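# The Ferry to Ostora

Nayara Coutinho missed the last ferry by 2 minutes. She stood on the dock at Skasura with her suitcase and watched the lights go out past the breakwater. A man was winding up a rope.

"Next one's at six," he said.

"In the morning?"

"In the morning."

She had come 300 miles by bus to sign for her uncle's house. The lawyer in Ostora had given her an appointment at nine and had told her twice that it could not be moved. If she took the six o'clock she would make it. She asked the man if there was a hotel and he said there was one in summer.

It was February. She walked back up the hill to the bus station, which was still open, and sat on a bench under the timetable. A woman was mopping the floor by the lockers. There was a café in the corner with its sign lit, called Araújo, and a boy behind the counter reading a magazine.

She took out the letter and read it again. The house was on Drudach Road, number 106. It had three rooms and a shed. Her uncle had lived in it for 30 years and she had visited once, when she was seven, and what she remembered was a dog asleep on the stairs and being told to step over it. The letter did not mention a dog. Of course it would be dead by now, and probably the one after it too.

Her mother had not wanted her to come. "Sell it by mail," she had said. "People do." Her mother and her uncle had stopped speaking over a boat, or over the money for a boat. Nayara had heard the story both ways. In one version he had borrowed the money and bought nothing. In the other he had bought the boat and named it after his sister, and she had been angry about that. 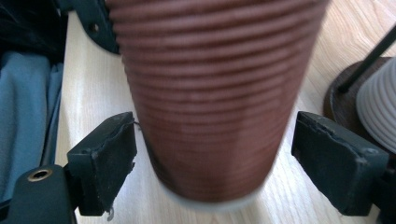
At eleven she was still awake and thinking about the boat. She went over to the café and asked for coffee, and the boy gave it to her in a tall brown paper cup, the kind with ridges all the way around, and would not take her money because he had already closed the register. She carried it back to the bench and ran her thumbnail down the side so that it clicked. She did this several times, until the woman with the mop looked over.

"Sorry," Nayara said.

"You're going across?"

"At six. I'm going to Ostora."

The woman leaned the mop on the wall and sat down at the other end of the bench. She had grown up over there, she said, on the north side. She asked whose house, and Nayara told her.

"Coutinho," the woman said. "With the boat."

"There was a boat?"

"A green one. He painted it every spring. I never saw it in the water." She thought about it. "My father said it leaked. Somebody else said he couldn't swim and was scared of it. He kept it in the yard and grew beans in it later on."

"Did it have a name?"

"It had a name on the back. It was a woman's name. I was a child, I don't remember."

"Was it Helena?"

The woman said it could have been. She said it could have been a lot of things. Then she got up and finished the floor, and when she was done she turned off half the lights and told Nayara she could stay where she was, the door locked from the inside and she only had to pull it shut behind her.

Nayara slept a little with her feet on the suitcase. At five thirty she washed her face in the restroom and went down the hill. The man with the rope was there already, or another man in the same kind of coat. The ferry was smaller than it had looked in the dark. She was the only passenger apart from a truck driver, who slept in his cab with the window down.

She stood at the rail the whole way over. It was cold and there was not much to see until the sun came up, and then there was the island, low and brown, with a road going up from the dock.

The lawyer's office was not open yet, so she walked to Drudach Road first. It took her most of an hour, with the suitcase. Number 106 was the last house. The shutters were closed and the gate was tied with wire. She undid the wire and went around the side to the yard.

The boat was there, up on blocks — gray by now, with some green left under the rim. Dead bean plants hung over the edge. She put down the suitcase and walked to the back of it and crouched. The paint had come off in strips. There was an H, and a gap, and then an L.

She called her mother, who answered on the first ring.

"Did you sign?"

"Not yet," Nayara said. "I'm in the yard."

Her mother did not say anything for a moment. Then she asked what color it was.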